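Old towers get a second run at Haverford

Roswitha Eichhorn started fixing computers for other people when she was 19, in the back of her uncle's shop in Utwood. She now does it three days a week from a workroom in Haverford, mostly older desktop towers that people were about to take to the tip.

"They come in with a blanket round them, or in a shopping trolley," she said. "People apologise for the dust. I've never minded the dust."

Most of what she repairs goes back to the owner. The rest is handed over for parts, or gets rebuilt and sold cheaply to students and pensioners. The going price is $70 for a working tower with a keyboard and mouse. A screen is extra if she has one.

She shares the workroom with Jenő Tóth, a retired telephone technician who came in to get a printer looked at and stayed on. He does the wiring and the power supplies. Eichhorn does the boards and the drives, and everything to do with software, which Tóth won't touch.

"I like a thing I can put a meter on," he said.

The commonest fault, according to both of them, is a tired hard drive. After that come fans full of fluff and memory that has worked loose. Tóth said a good share of the machines described as dead only need the memory taken out and put back in.

"I used to feel bad charging for that," Eichhorn said. "Now I charge for the half hour and tell them what I did. Some of them go home and do the next one themselves."

She keeps a notebook for each year, with the fault, the parts used and the hours. In February she went through the last seven of them to see which jobs had lost money. Laptops had, nearly all of them. She stopped taking laptops the week after, apart from those belonging to customers she already knew.

Parts are the harder side of the business. New ones for old boards are scarce, and postage from the city can cost more than the piece itself. Tóth drives to a clearance yard at Predov when he has a reason to be out that way, and brings back whatever looks clean. 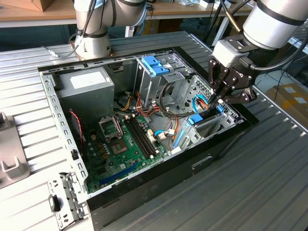 Eichhorn said she would take an older case over a newer one any day, mainly for the room inside. She lays a tower on its side with the panel off before deciding anything, and the first thing she looks at is how the drives are held. Coloured plastic on the latches and handles, like the blue pieces on the drive bays, is a help to a beginner, who can be told to leave the metal alone and start with the blue. An empty processor socket is another matter. She warns people off resting a hand or a tool near one when the bracket is up, as the contacts are easily damaged and she has never managed to straighten one to her own satisfaction.

Cables are Tóth's complaint. He would like every loose lead tied back before a case is closed up, and he has a tin of ties for the purpose.

"She says it runs the same either way," he said. "It does run the same. I still want it tied."

The two of them have started a beginners' evening, with five places at a time. People bring their own tower, or borrow one from the shelf, and take it down as far as the board before putting it back together. Eichhorn asks them to lay the screws out on paper and write beside each lot where it came from.

Her own computer at home is a Samo she put together from three others. It needs a new fan.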